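Maternal Health for Community Workers
Session 6: Iron and Anemia in Pregnancy
Course handout, Plendport evening program

Welcome back, everyone. Last week ran over and I'm sorry for that, so I've put more of the material on paper this time and we can spend the evening talking it through. Please bring your notes on the blood pressure session too. A few of you had questions left hanging and I haven't forgotten them!

Let's start with why iron comes up so often at prenatal visits. During pregnancy the amount of blood in the body goes up a great deal, and the liquid part of it (the plasma) goes up faster than the red cells do. So a mild drop in hemoglobin is expected, even in a perfectly healthy woman who eats well. What we want to catch is the drop that goes further than that, and most of the time the reason behind it is a shortage of iron. 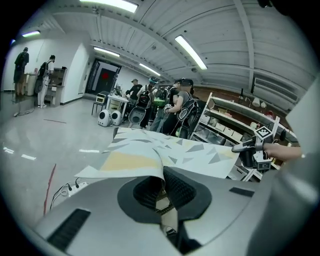 The baby and the placenta both draw on the mother's stores, and the pull is strongest in the second half of pregnancy. A woman who starts out with low stores -- after heavy periods, say, or two pregnancies close together -- can run short well before then. She may feel worn out, short of breath on the stairs, dizzy, or unable to keep her mind on things. She may also feel nothing at all, and you'll remember how many of those complaints turn up in ordinary pregnancies anyway. That's the case for a blood test. Guessing from how pale somebody looks is a poor method, and I say that as a person who used to be rather proud of her eye for it.

Two words to keep apart:

Hemoglobin: the protein in red cells that carries oxygen. Low hemoglobin is what we mean by anemia.
Ferritin: a protein that stores iron. A low ferritin points to empty stores, and it can fall while the hemoglobin still looks fine. It can also read falsely high when there's an infection or inflammation about, so a normal number doesn't always settle the matter.

Now for tablets, where you as community workers can do the most good. The dose is for the midwife or doctor to set, and please don't ever suggest a change yourselves. But you can ask, kindly, whether the tablets are being taken. Very often they're sitting in a drawer. They can cause constipation, nausea and dark stools, and a woman who wasn't warned about the dark stools may well have been frightened by them. Tea and coffee get in the way of absorption, and so do calcium tablets, so it helps to leave a gap. Some women who can't manage a tablet every day do well on every other day, and that's a fine thing for her to raise at her next visit.

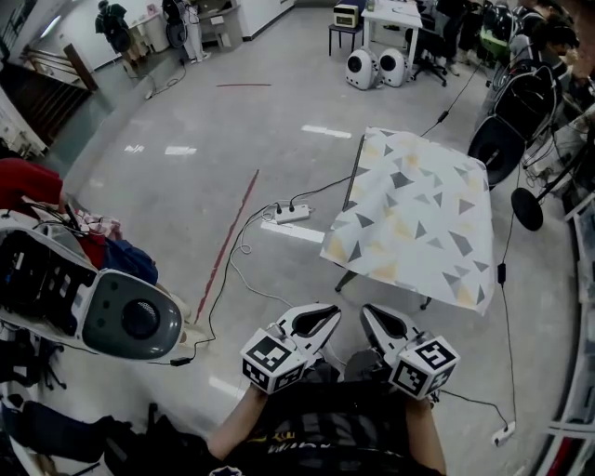 Magdalini Bakalis wrote after the June session to say that the women she visits mostly stop because of the nausea, and that they're too embarrassed to tell the midwife. She wondered whether taking the tablet with a little food was really so bad, when the leaflet says to take it on an empty stomach. I was glad she asked. Food does cut down how much iron gets in, but a tablet taken with supper does more than one left in the box. Encourage her to tell the midwife, and offer to help her find the words.

For next time, please read the pages on folate and vitamin B12, and think over how you'd ask about tablets without sounding like a schoolteacher. Kane McPhee and Consuelo Bedoya have agreed to try theirs out on us first.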